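Laundry Room Notes: What I've Learned From Years of Other People's Socks

Posted in Home Tips

I do a lot of laundry. There are five of us in the house, plus a dog who sleeps on everything, and our laundry room is really a wide spot in the hallway between the kitchen and the back door. So over the years I've picked up a pile of small habits, and a friend asked me to write some of them down. I've put them in the order I thought of them.

Sorting

I gave up on the seven-pile system a long time ago. Now I sort by how heavy the fabric is first and color second. Jeans and thin T-shirts in the same load is how you end up with pilled T-shirts (the jeans rub on them the whole time), and it also means half the load is ready to come out of the dryer while the other half is still soggy at the waistband. Towels get their own load, always. Sheets get their own load too, because they swallow everything else. If you've ever found a sock balled up in the corner of a fitted sheet, still dripping, you know.

Reds I wash alone for the first 2 washes and after that they go in with the dark stuff. If I'm not sure about something, I dampen a corner of a white rag and press it hard on an inside seam. If color comes off on the rag, it waits for the next red load.

Zip the zippers. Hook the bras. Leave the shirt buttons undone, though! Buttoned shirts pull at the buttonholes when they twist around in there, and I've sewn on enough buttons for one lifetime.

Detergent, and how much less you need

I used to fill the cap. The whole cap, right up to the top, every time, and then I'd wonder why our towels felt like cardboard. These days I use 2 tablespoons of liquid for a regular load in our front loader and a splash more for the dog's blankets. That's it. I marked the line on the cap with nail polish so that everyone in the house can find it.

If your towels have already gone stiff, run them once on hot with no detergent at all and look in while it's going. Ours made suds! From nothing but what was left in them. I did that twice and they came back soft, and I've skipped fabric softener on towels ever since.

I buy the Wistum powder for whites and keep it in a big glass jar with a scoop, with the dosing panel cut off the box and taped to the side. It clumps in humid weather, so there's a little cloth bag of dry rice at the bottom. I swap the rice out when I remember.

The rubber seal

Okay, this is the one I get on my soapbox about. If you have a front loader and your clothes come out smelling a little swampy, go pull back the folds of the rubber gasket and look at the bottom. I found hair ties, a guitar pick, a good bit of dog fur and some gray goo I'd prefer not to think about again.
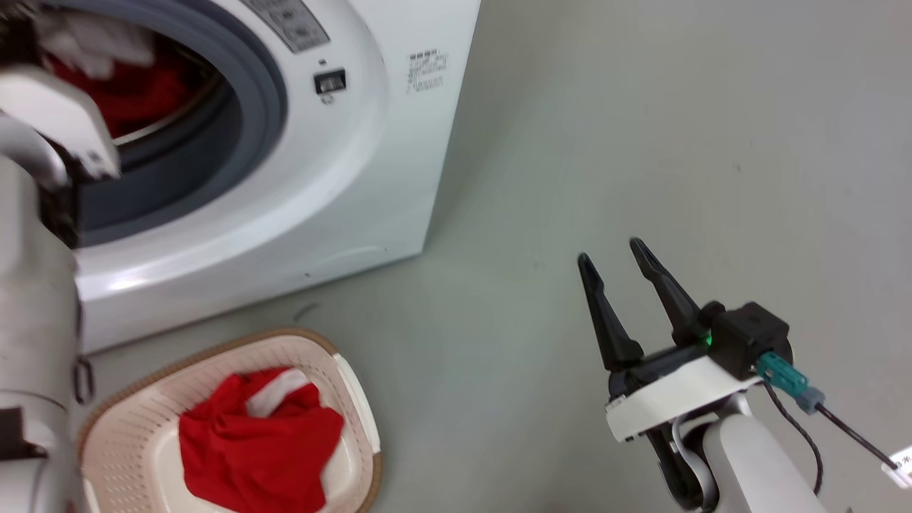 I keep an old hand towel on a hook next to the washer and wipe the seal after the last load of the day, getting a finger right down into the fold. It takes no time at all. Then the door stays open a few inches overnight. (If you have toddlers or a cat, please work out something with a closed room, they will absolutely climb in.) The detergent drawer comes out too, and it gets a rinse in the kitchen sink with an old toothbrush when it starts looking slimy.

Once a month I run the drum empty on the hottest setting. Some people swear by vinegar for this, but my manual says not to put it in there, so I use a washer cleaning tablet and leave it at that. Check yours. And never, ever vinegar and bleach together, not even one after the other in the same afternoon.

While you're down on the floor anyway, find the drain filter. On ours it's behind a small flap at the bottom. Put down a baking pan and a couple of towels before you open it, and open it slowly. The first time I did it I used one dishcloth and had to mop the whole hallway, and then the kitchen, and then my slippers.

Stains we get a lot

Grass: dish soap and a soft brush, from the back of the fabric. Let it sit while you do something else.

Grease: dish soap again, on the dry fabric, before any water touches it. For an older spot I rub in a bit of chalk or cornstarch, leave it 25 minutes, brush it off and then do the soap.

Blood: cold water. Only cold. I soak it in the bathroom sink and change the water whenever it turns pink.

Tomato sauce: scrape it, don't rub it, and run cold water through from behind. What's left usually fades if you hang it in the sun.

Ballpoint: rubbing alcohol with a folded paper towel underneath, and keep moving to a clean part of the towel. It worked on a school shirt and did nothing at all on a canvas tote, so good luck.

Whatever the stain is, check it before the dryer. Heat sets it. I hang anything doubtful on the line and look at it in daylight.

Drying

Give each piece one good snap as you move it over. It really does cut down on the wrinkles, and it's kind of satisfying after a long day. Don't stuff the dryer; a load that fills the washer nicely can be too much for it, and I'd much rather take out a couple of the heavy things and hang them.

For sweaters I use a folding Berkus rack that I set up over the bathtub. Roll the sweater in a dry towel first and kneel on it to press the water out, then lay it flat and pat it back into its proper shape. Flip it the next morning.

Clean the lint screen every load. If you use dryer sheets, wash the screen itself with warm soapy water every now and then too. I held mine under the faucet once and the water just pooled on top!

Putting it all away

I have 14 hooks along the hallway wall and one basket per person, and whatever is in your basket is yours to fold or not fold. I've stopped having opinions about the not folding. Single socks go in a shoebox on the shelf until January, when I go through it, match what I can and turn the rest into dust rags.

And set a timer on your phone when you start a load. I put mine on for the length of the cycle plus a few minutes, since our machine's little tune is far too quiet to hear from upstairs. If I've forgotten a load until bedtime I give it the sniff test, and if there's any doubt it goes around again on the quick wash with half the usual soap.

Next time I'll do ironing, or more likely how I get out of ironing.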